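4.2 Storage conditions and label legibility

The second part of the survey concerned how small spare parts are kept between purchase and use. Records were taken from the Viltetley and Sedgwick stores, which share a stock list but were fitted out separately. The combined list held 2,434 entries at the start of the study. Of these, 27 could not be matched to any shelf position and were left out of the analysis.

Parts were grouped by the form of storage: sealed bag, closed drawer, or open tray (Figure 3). Open trays are used at both stores for items handled often, such as nuts, washers and small gears. The label is carried by the shelf and does not travel with the tray. Kumarasinghe coded each label as legible, partly legible or not legible at a reading distance of one arm's length, and Cheetham repeated the coding without access to the first set of scores. The two coders disagreed on nine labels, all of them handwritten. These were scored again in September under the same lighting and the lower of the two scores was kept.

Closed drawers had the highest share of legible labels at both stores. Sealed bags did less well at Sedgwick, where the Grometti stock was still marked in pencil.

Figure 3. Small parts and an open tray. 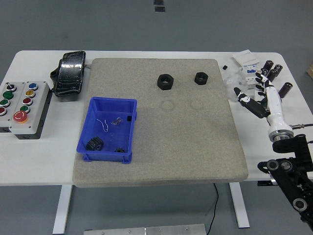

The effect of label type remained after drawers were removed from the comparison. Printed labels were scored as legible more often than handwritten ones in both remaining groups, and the order of the two stores did not change. Label age was not recorded at Viltetley and could not be tested.

Contact: Flomari Stores Research Group | Back to top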